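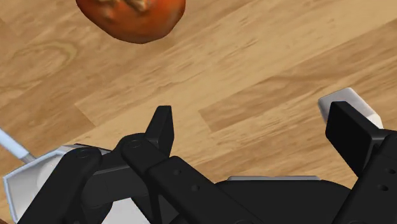
I've had the Joto kitchen arm kit on trial for a few weeks now, and these are the tips I wish had come in the box. First one: practice in the simulator before you let it anywhere near your counter. It comes with the kit and it's free to use as much as you like. Start with one round thing on a plain wood surface, like the red-orange one up at the top there, and begin with the gripper open and a good stretch of bare board still to cross. Coming in from far back gives you time to fix your aim. I started much too close and spent my first evening chasing things around!

Go slow on soft food. The grip setting runs from 0 to 4,000 and the default is way too strong for anything ripe. I do tomatoes at 697 and lemons at some 2 or 3 times that. Write your numbers on a sticky note inside a cabinet door, because the app forgets them after an update (mine did, twice).

Wipe the finger pads every time. Warm water, a drop of dish soap, dry with a lint-free cloth. My friend Nusrat Pirzada used a spray cleaner on hers and the pads went tacky - she had to order a new pair from Wesby, and they took until December to arrive.

Put a damp dish towel under your cutting board. You probably do this for chopping already, but a board that slides half an inch will throw off every pickup after it.

Keep long sleeves and dangling apron strings away from the joints. Same goes for the cat.

Is it worth the money? The full kit is $3,280, and for that I'd want it to do more than sort produce and hand me a lemon. If you have trouble with your hands, or you just love gadgets (guilty), I can see it. Otherwise try the rental plan first. You get the same arm and the same simulator, and you can send it back at the end of any month.

One more for anyone who already owns one: save the foam inserts! I tossed mine and had to pack the arm in bath towels when it went in for service.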